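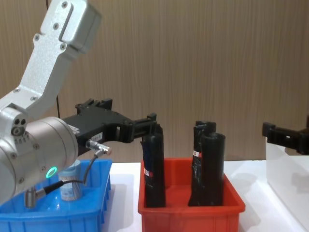 Prerex Page Desk

Prerex Page Desk is a planning and layout system for the feature sections of daily and weekly newspapers. It is intended for publications that produce recurring sections of light news, reader contributions, columns, puzzles and listings, and that wish to manage those sections separately from the main news pages. The product is developed and supported by Drolholm.

Last updated: March

Overview

A feature section is planned on a different schedule from the news pages. Much of its content is ready several days ahead, some of it repeats every week, and a small part must be held open until shortly before the press deadline. Page Desk gives editors a single plan in which all three kinds of content can be seen together. Each item carries its own length, deadline, responsible editor and status.

The system does not replace the editorial system in which stories are written. Copy continues to be written and edited where it is written and edited now. Page Desk receives the text when an editor releases it, places it in the assigned position, and reports whether it fits.

Section plans

A section plan covers one edition of one section. Plans may be created individually or generated from a template for as many weeks ahead as the publication requires. The standard installation includes 20 page templates, which may be altered or deleted. There is no limit on the number of templates a publication may add.

Standing items such as the crossword, the weekly quiz and the letters column are entered once and appear in every plan until they are withdrawn. When a standing item is moved for a single edition, the change applies to that edition only. Editors who wish to move the item permanently should make the change in the template.

Items may be marked as fixed, flexible or reserve. A fixed item keeps its position and length. A flexible item may be shortened to a stated minimum when advertising bookings change. Reserve items are kept in a separate list and are offered to the editor when a gap appears on a page. The list may hold up to 200 items for each section, and items past their expiry date are removed from it overnight.

Reader contributions

Many feature sections depend on short pieces sent in by readers. The contributions desk collects material received through the publication's own web form or by e-mail and places it in one queue. Staff can sort the queue by subject, length, town or date received. Each contribution keeps a record of the sender's permission to publish, the name under which the piece should appear, and any changes made during editing.

A contribution cannot be placed on a page until permission has been recorded. This setting is switched on for all new installations and can be changed only by a user with administrator rights. Publications that pay for contributions may attach a fee code, which is passed to the accounts office when the page is closed.

Names and spellings

Page Desk keeps a house list of personal names, street names and local organizations. Text is checked against this list when it is placed. The checker marks a difference and suggests the listed spelling, but makes no change on its own. Accented and special characters are kept through every stage, including export to the printer. The supplied list holds 1,000 entries and is intended only as a starting point.

Proofs and corrections

Proofs may be viewed on screen or printed at full or reduced size. Comments made on a proof are attached to the item and not to the page, so that they remain in place if the item is moved. Each comment must be marked as resolved or set aside before the page can be closed. The name of the editor who closes the page is stored with the final proof.

Corrections published after an edition has gone to press may be linked to the original item. A report of all linked corrections is available for each section and may be exported for the publication's own records.

Experience at the Rønning

The Rønning, a regional weekly, uses Page Desk for its weekend supplement and for its Friday entertainment pages. Before installation, the supplement was planned on a shared spreadsheet that could be edited by one person at a time.

"Our puzzle page used to be rebuilt by hand every week, and the previous week's solutions were missed more often than I would like to admit," said Mercedes Cárdenas, features editor. "The solutions are now tied to the puzzle itself. If I move the puzzle to another edition, the answers move to the edition after it."

Leif Lindqvist, who edits the paper's letters column, asked during the trial period for a way to hold a letter while its facts were being checked. The hold status was added to the contributions queue and is now part of the standard product — it prevents placement but leaves the letter visible to all editors.

Installation and training

Page Desk runs in a current web browser and requires no software on individual desks. A connection to the editorial system is set up by Drolholm staff during installation. Publications using the Hestivbridge connector can also receive advertising bookings directly, and the page plan is refreshed each time a booking is confirmed or canceled. The connector is licensed separately.

Training is given in two sessions, one for editors and one for administrators. Each session lasts half a day and may be held on site or by video. A printed manual is supplied with every installation. Further copies may be ordered at cost.

Licensing

Licenses are issued by publication and renewed yearly. The standard license covers up to 200 named users, including freelance staff. Publishing groups that share feature pages among several titles require a group license, under which a completed page may be sent from one title to another and adapted locally. Student newspapers may apply for the education license, which includes all functions except the advertising connection.

Support

The support desk is open on working days from 8 a.m. until the last scheduled page deadline of each licensed publication. Requests that concern a page due the same day are handled first.

Questions about new licenses and demonstrations should be addressed to Zanele Pretorius, publisher accounts. Questions about connections to existing editorial systems should be addressed to Barış Erdem, technical services. Requests for training dates are handled by Amirul Pelupessy.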